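Zanari Pick Station for Flow Racks

Products / Picking / Flow rack stations

Overview

The Zanari Pick Station moves small parts between bins and trays on a two-level roller rack. It is sold to sites that already have a flow rack and want to keep it. The bins, the trays and the replenishment side stay as they are. One arm with a multi-fingered hand works from the front of the rack and takes the repetitive reach off the person who used to stand there.

The hand closes around cylinders, caps and small boxed goods without a tool change. Maximum item weight is 575 g. Trays should be shallow, with a rim the hand can clear.

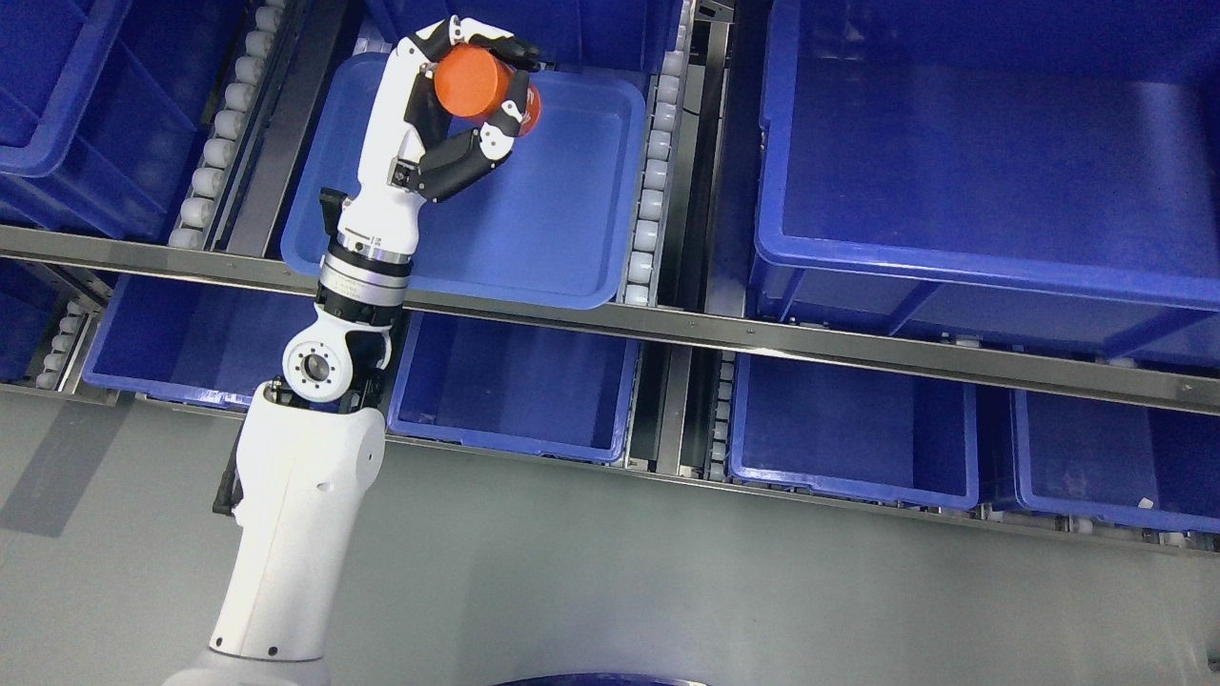 What changes for the crew

At most sites the station takes over picking on one shift first. The picker's job becomes line tender: loading bins from the back, clearing items the hand has refused, and checking finished trays before they go down the lane. Plan on 2 training sessions per person. The first covers stopping and restarting the station, the second covers refused items and bin changes.

Gonder, which packs cells and small hardware, moved its pickers to tending in March. The same crew is on the floor. They rotate between the rack and the packing bench every two hours, and the bench now gets its trays in order number sequence, so there is less sorting before lunch.

Expect some slow weeks. Items that were never measured have to be measured, and bins that people knew by habit need a location in the system. Tallcombe had 246 item numbers to enter before its station could run a full shift. 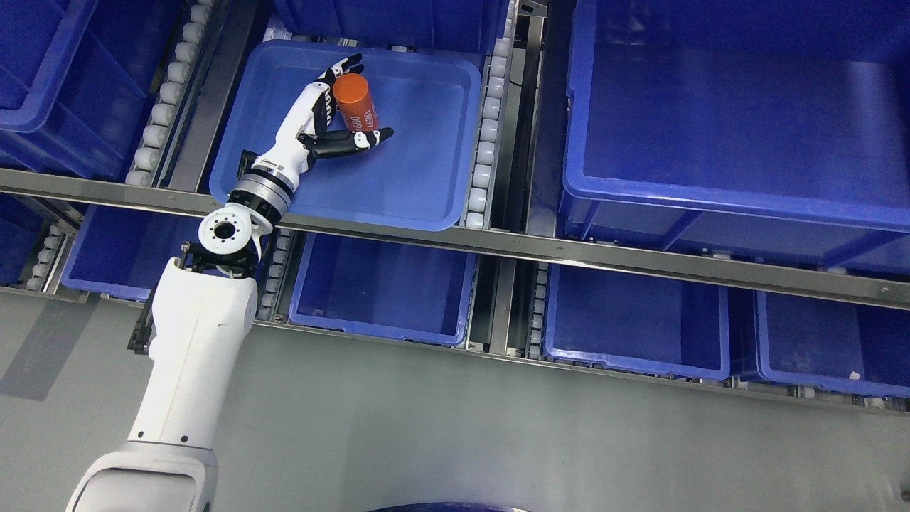
Ankica Matić would tell any site to let the pickers write the refused-item list themselves. At Tallcombe the first list came from the office, she said, and it left out half the things that roll or stick together. "We redid it at the rack in one afternoon. After that I stopped getting called over every few minutes."

The list can be edited at the station screen by anyone with a tender login. Changes take effect on the next order.

Specifications

Rack levels served: 2
Maximum item weight: 575 g
Item locations: up to 300
Operator login: tender, lead, service
Stop control: front and rear of rack

Supply and service

Stations are installed by Janevski, which also holds spare fingers and joint covers. Site visits can be booked through the contact page. Please have your bin dimensions and a current item list ready when you call.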